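Home | News | What's On | Crafts & Family | Letters | Archive

Search this site Go Advanced search

Slime session moves to Tellano hall after drain trouble

Print this page | E-mail this to a friend

Dolley's monthly slime and messy craft afternoon will be held at the Tellano hall from August, after a disagreement with the plumbing at its old home that the plumbing won.

The session has run for two years in the back room of the library, where children turn glue, cornflour and food colouring into something that stretches, and parents discover how far it stretches. Organisers had always asked families to scrape leftovers into the bin. A fair number of families, it seems, preferred the sink.

The library building dates from 1834 and its waste pipe may not be a great deal younger. It gave up on a Tuesday, shortly before story time, and what came back up was reported to be green, with glitter. The plumber's bill came to £95, and the slime club has paid it out of the biscuit money.

"We have no quarrel with slime as such," said a notice pinned to the library door the following morning. "We would like it to stay in the room it was made in." The notice has since been taken down, though a purple thumbprint marks the spot.

Tellano hall has a tiled floor, an outside tap and no carpet at all, three things the library could not offer. It also has a kitchen, which will be locked.

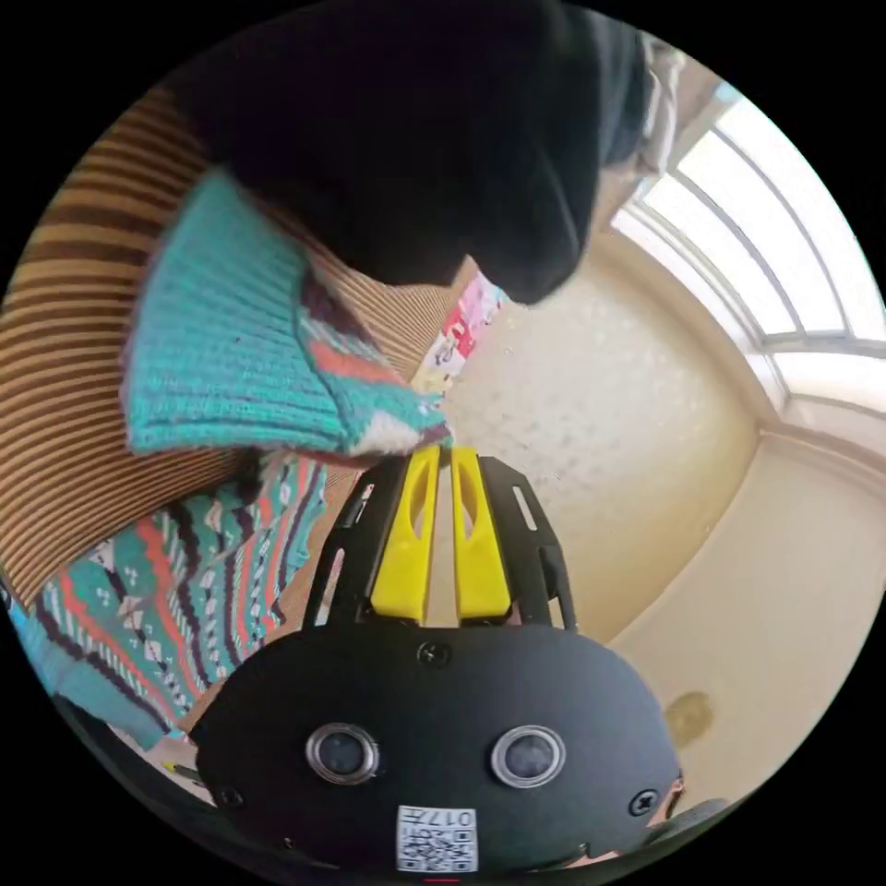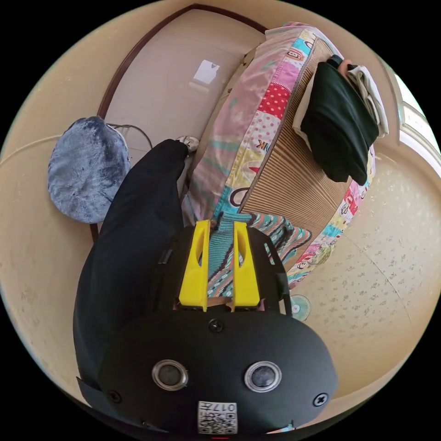 Both pictures: the same black gripper with yellow fingers.

There will be some changes to the recipes. The old favourite, made with white glue and contact lens solution, stays on the list, as does the cornflour sort that goes hard when you hit it and runs down your sleeve when you stop. The fluffy kind made with shaving foam is being rested until somebody finds a way to get it off a ceiling. Water beads will not be used, and families are asked not to bring their own.

Glitter was the subject of a long discussion. It will be allowed on the outdoor table only, in still weather, and in the larger flakes. Anyone who has lived in Dolley for more than one winter will know how often the weather is still.

Each child gets one tub with a lid to take home. Older children who would sooner keep their hands clean can try the marbling table, where ink is floated on water and paper laid on top. Last time this produced several handsome sheets of wrapping paper and a blue dog – the owners say it is fading nicely.

The Nondex craft shop on Wi Street is selling refill bags of cornflour and small bottles of colouring for those who want to carry on at home. It has put up a sign of its own asking customers not to open the bottles in the shop.

Sessions start at 2 in the afternoon and last for an hour and a half, the final half hour being for wiping. Entry is £5 a family, paid at the door, and children must bring an adult who is prepared to hold a cloth. Old shirts are advised. Aprons can be borrowed, but the clean ones go early.

The library's back room will be used for chess.

Print this page | E-mail this to a friend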